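Flinilow Simulation League

The Flinilow Simulation League is a student robotics competition held each year at the Fonaddale Technical Institute. Entrants program a robot arm to handle household objects inside simulated rooms, and all scored runs take place in software. The league is open to students in their first two years of study and may be taken for course credit.

History

The league was founded by Theda Vogler, a lecturer in automation, as an extension of her introductory course. Its first season used one simulated room and a single set of objects. The current rules were adopted on April 1, 2022, when separate divisions for grasping and placing were introduced. That season drew 237 entrants, who submitted 2434 scored runs between them.

Format

Teams of up to four students receive the same room files and the same arm model. Each team may submit 200 runs before the final, which is held in May.

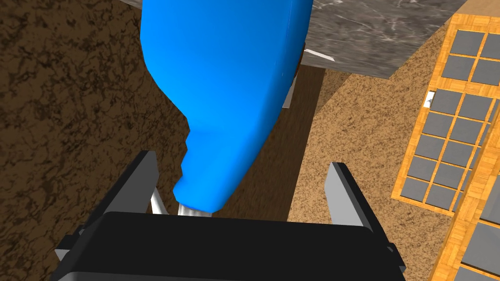 The grasping division is scored out of 400 points, with deductions for collisions and for objects dropped before the end of a run. Object shape is the main source of difficulty. Boxes are assigned to new teams, while more advanced rounds call for rounded items such as the glossy blue one with a narrowing neck, held between the two gray fingers of the gripper. Teams must state in their written report which part of the object their program selects as a grasp point, and why. Judges review the report separately from the score.

The placing division uses the same rooms but adds a target area, which is given to teams only at the start of the final. Programs may not be changed once the target has been released. Runs are recorded from a viewpoint near the gripper - a practice kept from the first season - and the recordings are made available to all teams after judging.
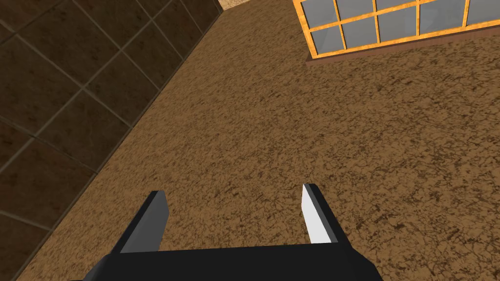
Appeals must be filed in writing within two days of the published results. An appeal may concern the score of a run or the reading of a rule, but the design of a room is not open to challenge.

Awards

The highest combined score receives the Altatik Cup. The Aydoğan Prize is given for the best written report and may go to a team that did not reach the final.

Related articles
Fonaddale Technical Institute
Altatik Cup
Robot grasping
List of student robotics competitions

Comments (3)

The page should say that reports can be submitted by one member for the whole team. We lost a day over this.

Is the placing division open to people who skipped grasping? The rules I have are from an older season.

Yes, you can enter either one, but you need both for the Cup.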